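Working From Home: Household Tips I've Tested, and a Few I Don't Buy

Posted Apr 30, 2022
Filed under: Home, Work, Desk

Every company newsletter I get has a page of tips for people who work at the kitchen table. Most were plainly written by someone with a spare room and a door that shuts. I've been doing paid work out of a small house for a good while now, and I keep a running list of the advice I'm handed, with what came of it. Some of it holds up. A lot of it is a way to sell you a chair.

Get dressed as if you were going to the office

I did this for a month. I owned more laundry at the end of it. My work was the same in slacks as in sweatpants, and if there's a study that says otherwise I'd like to see who paid for it. Put on a clean shirt if you have a video call. Keep one on a hook near the desk and hang it back up afterward, and wash it more often than you think you need to.

Never work in the bedroom

This one is repeated everywhere as if it were plumbing code. In plenty of homes the bedroom is the only room with a door, and a door is worth more than a principle. What matters to me is clearing work off before night. Make the bed first thing, because an unmade bed collects papers, chargers and mugs. A heavy, busy-patterned cover hides pen marks and coffee drips far better than a white one.
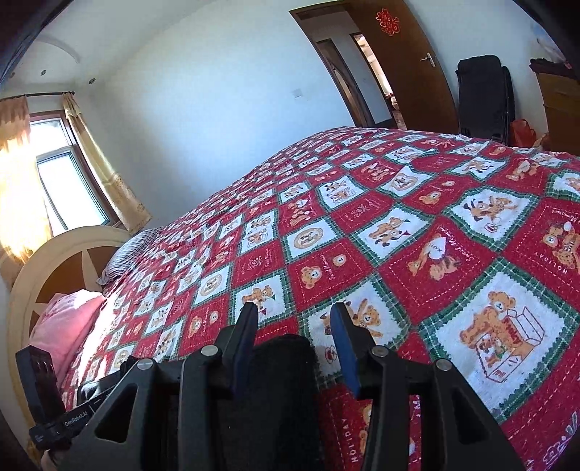
Busy prints are forgiving. This one is a red, white and green patchwork.

If you do spread papers out on the bed, lay an old sheet down and gather everything up by the corners when you quit. It takes a minute and you don't find a binder clip with your foot at 2 in the morning. I will not be taking laptop-on-the-pillow as a compromise. Soft bedding blocks the vents on the bottom of most laptops and the fan will let you know. A baking sheet turned upside down works fine as a base. So does a big cutting board, if you can live without it at lunch.

Buy a proper desk

Maybe. Measure first. I nearly ordered the Aven, a sit-stand desk that three different newsletters told me would change my afternoons. It was wider than the wall I had for it, a fact not mentioned in any of the three. What I use is a solid door laid flat across two filing cabinets. A few notes if you try that:

Fill the knob hole or put a lamp over it. Pens go down there.

Stick felt pads between the door and the cabinets or it will creep every time you lean.

Sand the front edge round. Your forearms will be on it all day.

As for standing up to work, I've done it on an ironing board set to full height. It wobbles, and I wouldn't put anything with a cord on it, but it will tell you in one afternoon whether you are a person who likes standing. I am not.

Use a planner

I have now been through Jullo, which is an app, and Zandeo, which is a different app that wanted to know my mood. Both sent reminders to open the app. When I gave up on the second one I had 2,308 unread emails, so I can't say it had been doing much about those.

A roll of masking tape and a marker do the job. Tear off a strip for each thing due that day, stick it along the back edge of the desk, peel it off when it's done. Painter's tape is better if your desk has a finish you care about. Don't leave any of it on over the summer, it bakes on. Rubbing alcohol on a rag gets most of the residue, but try it on a hidden spot first.

Lower your noise

Foam squares do less than people claim. They take some echo out of a call and that's all they do. They won't stop the neighbor's leaf blower and the listings that hint otherwise should be ashamed. Thick, soft stuff you already own does the same thing: rugs, curtains, coats on the back of the door, a blanket. I put a folded towel under the keyboard when someone is asleep in the next room and the clatter drops noticeably.
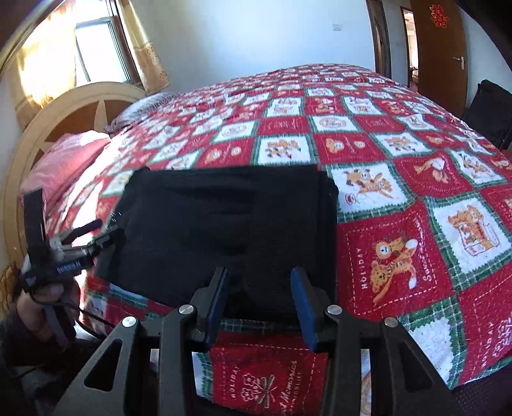
Dark cloth folded into a flat pad on a holiday blanket.

A rolled towel along the bottom of the door helps with voices, and in October when the drafts start you'll want it there anyway.

Take breaks by doing chores

I was ready to hate this and it's the one I kept. There's a catch, though. Pick chores that end by themselves. Emptying the dishwasher ends. "Sorting the closet" doesn't, and you will miss the 2:30 meeting sitting on the floor with a box of cables. Mine are:

Wipe out the sink.
Take the trash down.
Fold one load, only one.
Water the plants that are still with us.

I'd leave vacuuming for after hours. Somebody always calls.

Track what it costs you

Employers like to mention that you save on commuting. They are quieter on heating. Write your meter reading on a card on the first of the month and do it again on the next one. Keep the cards in one envelope. I have no idea whether you'll ever get a dime back, and I'd ask somebody who does taxes before believing anything on a page like mine, but at least you'll know the number when the subject of a home allowance comes up.

Light your face for calls

A ring light is fine if somebody gives you one. A desk lamp aimed at a pale wall does nearly the same. Sit facing the window if you can. The Long lamp, a tall bendy thing I was talked into, droops a little further every week and is now mainly useful for finding things behind the filing cabinets.

Still testing

Plants that "clean the air" near the desk (doubtful). Chair cushions filled with buckwheat (noisy so far). A kettle in the workroom, which I suspect is just more tea.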